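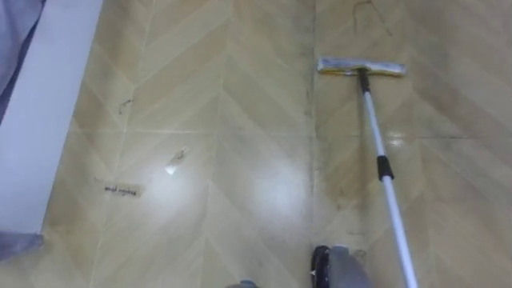 Sat 19 November

Floor work at Kullelgate, second try with the flat mop. I write this the same day because last time I waited until Monday and could not remember which water I used.

The question is still the same one: why does the floor become dull again so quickly, and is it the soap or is it us? Vaughan Tamihana thinks it is the soap. I think we use too much of everything. Bjarke Skov has no opinion but wants the room back before lunch, so we did only the half with the wall panel.

Floor: the beige tiles with the herringbone print. They are glossy, and this makes the judging difficult. When the light falls on them they look clean from almost any place, and then you go to the side and there are streaks. Please look at the floor from at least two sides before writing "OK" in the book. I have done this mistake myself in March.

Water: one bucket, 6 liters, from the warm tap. Rimeo floor soap, 30 ml in the bucket. Before, we poured it by eye, and when I measured what Vaughan pours by eye it was 75 ml. He was surprised, and to be fair I poured nearly the same when he asked me to try.

Pad: the pale one, washed at home without softener. The edges are yellowish and I do not think this will come out any more. It does not seem to matter for the cleaning, but I will put a new pad on the list.

Method, so that the next person can repeat it:

Sweep first. I swept, but too fast. There were still hairs and a crumb or some small bit of paper on the tiles when I had the mop down, and also one of our tan label strips with handwriting. If you write labels on the bench, please stick them on something. A wet strip leaves glue on the tile and then you need a fingernail.

Wring the pad until it does not drip. Extend the pole so you can stand straight, and turn the collar well tight. It slipped on me two times and the pole became shorter in the middle of a stroke.

Go along the pattern, one row of tiles at a time, backward to the door. Rinse the pad after every second row. I forgot this on the third and fourth rows and went over them again, so they had more water than the others. Do not compare these two.

What I noticed: there is a clear difference at the dark seam, the one which runs under where the mop head was lying. Left of it the tiles look somewhat cleaner and shinier. Right of it there are smudges and faint dirt marks. I would like to say that this is the effect of less soap, but the right side is also the side where everybody walks in from the yard, so it proves very little. Next time we should start on the right.

The seam itself is still grimy. The flat mop only passes over it, and I suspect it pushes the dirty water in. Bjarke says that at Pilkington, where he worked before, they did the seams with a small brush once a month and left them alone otherwise. I will ask him to show me how hard he brushes, I do not want to take out the grout.

Time: 900 seconds for the mopping of our half, without sweeping and without changing the water. I used the timer on my phone. Vaughan believes he can do it quicker. He can try it, but with the same wringing.

Drying: not measured. I opened the window and then I was called to the telephone, so I have no honest number here.

To do:
New pad, same width, from the shop in Natville (take the old one along, there are two sizes that look equal).
Brush for the seams.
Mark the measuring cup at 30 ml with a line that does not wash off.
Sweep twice, second time slowly and near the wall panel.
Repeat the right side with clear water only, no soap. Vaughan does this one.

The bucket has a small crack close to the handle. It holds for now, but do not lift it full.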